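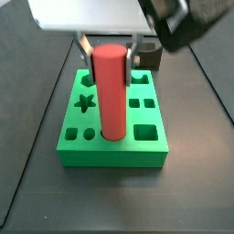
Formensteckspiel Wakurano: Begleitdokument zur Bildsammlung

Stand: September 2023

Gegenstand

Die Sammlung dokumentiert das Einsetzen von Formkörpern in einen Steckblock aus grünem Schaumstoff. Der Block ist eine dicke, rechteckige Platte mit ebener Oberseite. Zu den Aussparungen zählen ein fünfzackiger Stern, kleine Quadrate, eine Bogenform und eine runde Öffnung in der vorderen Reihe, die dem roten Zylinder zugeordnet ist. Als Unterlage dient eine dunkelgraue Tischplatte.

Umfang

Die Sammlung umfasst 2.000 Aufnahmen. Davon entfallen 1.000 auf den Zylinder, die übrigen verteilen sich auf die weiteren Formkörper. Für 90 Aufnahmen liegt zusätzlich eine zweite, unabhängig erstellte Beschriftung vor.

Beschriftung

Zu jeder Aufnahme werden Form und Farbe des Körpers, die zugehörige Aussparung und die Lage erfasst. Zulässige Werte für die Lage sind "über der Öffnung", "an der Öffnung" und "eingesetzt". Ist die Lage nicht eindeutig erkennbar, bleibt das Feld leer. Teilweise verdeckte Aussparungen werden nur dann benannt, wenn ihre Form zweifelsfrei bestimmt werden kann.

Bekannte Einschränkungen

Die Innenflächen der Aussparungen erscheinen durch Schattenwurf dunkler als die Oberseite. Farbwerte sind daher für einen Materialvergleich nicht geeignet. Maßangaben zu Block und Formkörpern sind nicht enthalten.

Zuständigkeit

Fachliche Betreuung: Gudrun Vik
Beschriftung und Prüfung: Nithin Poduval, Venla Kettunen

Korrekturhinweise sind unter Angabe der Aufnahmenummer schriftlich an die fachliche Betreuung zu richten.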